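Stollcombe House Furnishing Project
Progress report to the Dawber Fund
Prepared by Tadhg Sheehan, project coordinator
27th June

1. Where we are now

The grant from the Dawber Fund was given to us for furnishing and decorating the common rooms at Stollcombe House, so that the residents have places to sit together which feel like a home and less like a waiting area. When I wrote the last report we had the floors finished and almost nothing standing on them. Now I can report that five of the eight rooms in the plan are furnished and in daily use. The sixth is half done. The two remaining rooms on the upper floor have not been started, and I will explain the reason in section 4.

The residents moved their morning tea into the new front lounge in the first week it was open, without being asked. I was very glad to see this, as the old tea room was dark and the chairs were too low for many of them.

2. Furniture

Most of the tables and chairs were bought second-hand from the Nekelgate warehouse, which gave us a good price because we took a whole lot at one time. A few chairs had loose joints and were glued again by our own people before they went into the rooms. We rejected one sofa on account of the smell and the warehouse took it back without any argument.

The round tables have been the best purchase. In the first plan I had written rectangular ones, but the occupational therapist advised us that people with walking frames come more easily to a table with no corners, and I changed the order. They are light in colour, and this helps also in the rooms with the darker floor boards.

Curtains for the lounge and the reading room are hung. The curtains for the dining room came in the wrong length and are being exchanged.

3. Pictures and small decorations

This part of the work is going on at present. We asked the residents at two meetings what they would like to have on the walls, and the answer was very clear: plants, birds and water, and no more posters with advice about health. The pictures come from Vevoleo in plain frames, and we look at each one on a table before we decide the room for it.

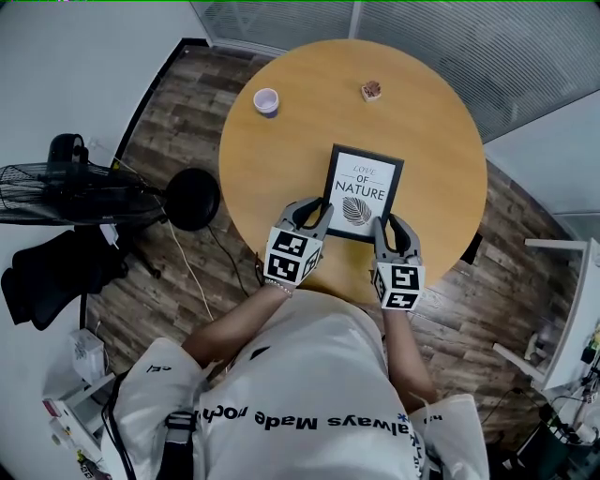

Wall decoration is a small line in the budget, but it is the one the residents talk about the most. We try to keep one kind of frame inside each room, so that the walls look calm. For the reading room we chose black frames with a white mat, like the one with the words "LOVE OF NATURE" and the black and white leaf under them, and the colour we leave to the cushions and the rug. In the lounge the frames will be lighter and the pictures bigger, as people look at them from farther away. All pictures will hang a little lower than is usual, at the eye level of a person who is sitting.

For the hooks we must use the type approved by the building owner. They hold well in the brick walls. In the thin inside walls they do not, and there we will put a narrow picture ledge.

Small ornaments and cups for the shelves were mostly donated by families. I have asked that we accept only what can be washed or dusted easily.

4. Difficulties and delays

The upper floor rooms are waiting for the electrician. Two power points near the windows were found to be unsafe during the inspection, and the owner of the building has to pay for this repair, but he has not yet confirmed the date. Until it is done we carry no furniture upstairs. Cables are also a matter on the ground floor – in warm weather we depend on standing fans, and I don't want any cord lying across a walking path once a room is open to residents. We have bought cord covers for $160, which was not in the original budget.

5. Money

Since the last report we have spent $1753 on furniture, curtains, pictures and fittings, and the cord covers are included in this sum. The delivery from Nekelgate cost $340 and is counted separately under transport. Receipts are attached for all items. I would like to ask for your permission to move the unspent part of the paint line to the decoration line, as the painting was finished below the estimate.

6. Next steps

Hang the pictures in the reading room and then in the lounge.
Receive the exchanged curtains and finish the dining room.
Get a written date from the owner for the electrical repair.
Order the chairs for the upper floor, but only after this date is confirmed.

If the repair is not delayed again, I expect to have all rooms open in September. You are welcome to visit before then – mornings are best, when the lounge is in use. Please telephone the office first, so that I can be there to show you the rooms.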